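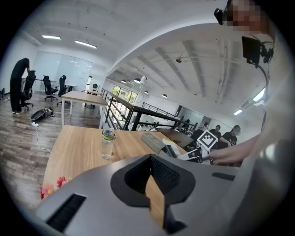 4.2 Clearing a shared table

Wiping a table is close to solved for a robot arm, but clearing one is still wide open, and we find this the most exciting part of the Belason chore set. The objects are ordinary and they get along badly. A clear water bottle with little left in it gives a depth sensor almost nothing to hold on to, and a small stack of papers and cards has to be pinched at the edge, the way the hand at the right grips it in Figure 3. People do this without looking. Our policy, trained on 3000 demonstrations, finished 157 clearing trials, and most of the failures came from paper.

Metwally's earlier Suvthorpe study treated bottles and paper as separate tasks. We mix them, and the order in which things are picked up begins to matter a great deal. The Tatska planner learned to take rigid boxes first, which pleased us very much!

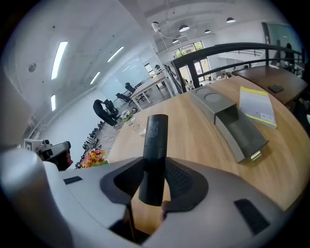 Figure 4. Table with gray organizer, printed booklet, glass bottle and flowers.

Glass is harder again. In Figure 4 the bottle and the small cup stand side by side near the far edge, both partly see-through against the wood, and a planner that merges them into one object will close its fingers on the wrong width. Separating the two outlines before planning the grasp removed 14 of these errors. Flowers remain out of reach for now, and we left bouquets where they were in all trials.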